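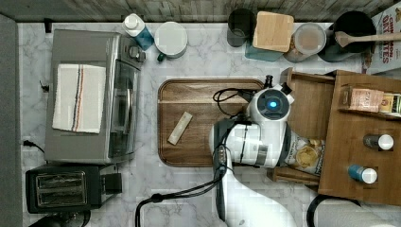 ### 3.2 Collecting demonstrations

All demonstrations for the counter tasks were recorded by teleoperation on a marble-patterned kitchen counter at the Hollis site. One operator drove the arm while a second person logged the task label and marked each attempt as kept or dropped. Operators worked in blocks of 96 attempts, with a break after each block.

We aimed for 600 attempts and kept 553. The rest were dropped for one of these reasons:

- a cable pulled on the wrist during the reach
- the logger saved the wrong task label
- the operator stopped the attempt early

Dropped attempts were not replaced. Faizal Halim checked the labels a second time in March, using the Willik viewer, and corrected four of them.

We kept the counter crowded on purpose. An earlier set, recorded with Modinside on a bare table, gave a policy that reached well but often struck nearby objects. In the new set the toaster oven, the containers along the back and the spice rack all stay within the overhead view – the target is a small, pale, rectangular item on a brown wooden surface with a raised rim (Figure 4).

**Figure 4.** Overhead view of the counter setup. The target lies at an angle, and the arm is at the right with its gripper pointing down.
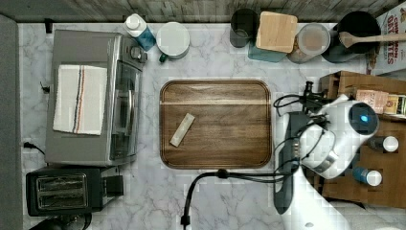
### 3.3 Training split

We split the kept attempts by operator, so that no operator appears in both training and test data. Both parts were stored in the Nandivex format at the original frame rate.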